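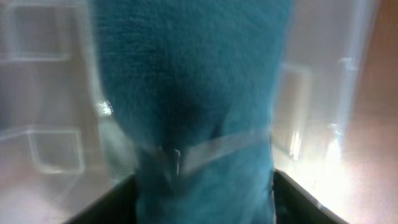
### 3.2 Garments and containers

Folded clothing was stored in clear plastic bins of the kind sold for closets and shelves. We chose this setting after the Mundmont household survey, in which 429 respondents listed bins as their main way of keeping off-season clothes. Participants in the Dranham group worked at a wooden table set against a wall. Garments were folded before each session, and the order of packing was left open.

Denim behaved differently from the knit items. A folded pair of jeans makes a thick bundle and keeps its shape when set down on end or on its side. In Figure 2 the jeans take up the right half of the bin, with three other folded garments still on the table.

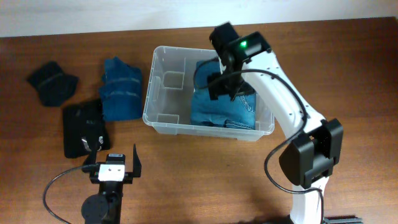
**Figure 2.** Light-blue jeans in a clear bin; dark garments on the table to the left.

Softer pieces lost their edges more easily, and small ones were hard to square up at all. We scored each fold on the 20-point Farar scale before packing and again after unpacking. Color was recorded but not used in the scoring. Dark items stacked together were sometimes logged under the wrong number, and these entries were corrected from the session notes. 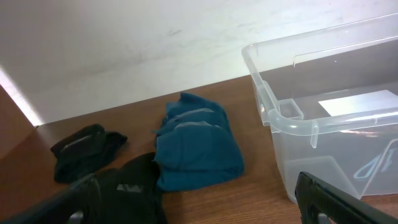 **Figure 3.** Teal-blue garment with two black items, beside an empty bin.

Bins were not filled above the rim in any session.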